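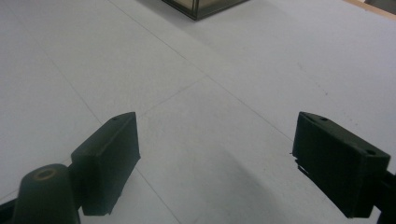
Ask the developer of Judumus what his planning software is good at and he starts with what it gets wrong, which made me like him more than I expected to. Judumus takes recordings made with hand-held grippers and turns them into arm movements. My first question was about tables. Faint seams cross the white work surface between those two dark green fingers, and I wanted to know whether the software takes a line like that for the edge of something. "It used to, all the time," he said. "Now it does it less. I wouldn't say more than that."

The company, Pridadis, claims its September release learned a pick-up task from 500 recordings. I asked how many it had thrown away. He had the answer ready: 1166 were made, and the filter dropped the rest. Who checks the filter? "We do. By hand, when there's time." And is there time? "Not much."

Shadows bother him too. The gripper's own shadow moves when the gripper moves, and an early version followed it about — "like a cat", he said. The fix was a change to the training step in Gazi, their in-house toolkit, and he admits he can't fully explain why it helped.

I pushed him on the demo at Collolon, where the arm managed 18 picks in a row. Same table, same lights, same box? Yes to all three. Would he bet on it in my kitchen? "No," he said. "Would you let me try, though?" I said I'd think about it, and I haven't rung him back yet.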